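Robot Day at Tarkton: How a Robot Arm Picks Things Out of a Bin

For readers aged 8 and up

The Tarkton open day takes place once a year. Visitors walk through the robot hall and stop at several stations. This page explains station 17, which is called bin picking. Read it before your visit, or afterward if you want to check what you saw.

What the job is

Bin picking means taking objects out of a container when they have not been lined up. A person does this many times a day, for example when looking for a pencil in a school bag. A person can see the pencil, feel it, and move other things out of the way. A robot has to be given a way to do each of those steps.

At station 17 the container is an open metal bin. The objects in it have different shapes, sizes and surfaces. Some are soft and some are hard. The robot must choose one, take hold of it and lift it over the side.

The parts of the arm

An industrial robot arm is a chain of stiff sections called links. The places where the links meet are called joints. Each joint has a motor that turns it. Your own arm works in a similar order: shoulder, elbow, wrist.

The last part of the chain is the wrist. The tool is attached there. At this station the tool is a gripper, which holds an object so that the arm can carry it. Other robots have a paint sprayer or a welding torch in the same place.

Hoses and cables run along the outside of the arm. In general, cables carry electric power and signals, and hoses can carry air or protect the lines inside them. They are left with some slack. If they were pulled tight, they would stretch or tear when the wrist turned.

The steps of one pick

1. Look. A camera takes a picture of the bin. The computer searches the picture for edges and shapes.

2. Choose. The computer gives each possible grip a score. An object lying on top usually gets a better score than one underneath.

3. Plan. The computer works out a path for the arm. The path must not pass through the walls of the bin. Corners are difficult, as the gripper needs room beside the object.

4. Move. The arm goes down toward the object. It moves quickly at first and slowly near the end.

5. Grip. The gripper takes hold. Too little force and the object slips. Too much force and a soft object is squashed.

6. Lift. The arm goes up. If the object has been dropped, the robot returns to step 1.

Why some objects are harder than others

Shiny objects reflect light, and the reflection can hide the edge of the object from the camera. Dark objects give the camera very little light to work with. Soft objects change shape when they are held. Objects that touch each other may look like one large object.

Engineers keep a record of each try. In August the team from Clastance, the group that looks after the station, ran a test of 1336 picks. The robot lifted the chosen object in 1008 of them. The other tries were studied one at a time to find out what had gone wrong.

Who is in control

The robot does not decide to start. An operator starts it, watches it and can stop it. The operator uses a control pendant, a handheld unit with a display and an emergency stop button. When the operator is teaching the arm a new position, the arm is set to a slow speed.

Rules for visitors

Stay behind the line on the floor.
Do not reach toward the arm, even when it is still. It may be waiting for its next command.
Keep bags and scarves away from the barrier.
If you hear the operator call "Stop," stand where you are.

Each group has a limit of 50 visitors.

Words to know

Link: a stiff section of the arm.
Joint: the place where two links meet and turn.
Wrist: the last joints before the tool.
Gripper: a tool for holding objects.
Pendant: the handheld unit used to control the robot.

Page last checked: 9 February 2025

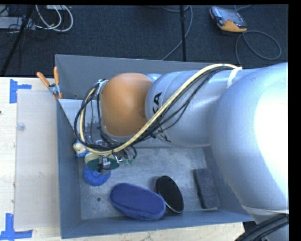 Jeanine Dewulf: My daughter read this out loud at breakfast and then wanted to know about step 6. If the robot drops something and goes back to step 1, does it try the same object again, or does it pick a different one? She thinks it should leave the difficult one until last. We would like to ask the operator when we come.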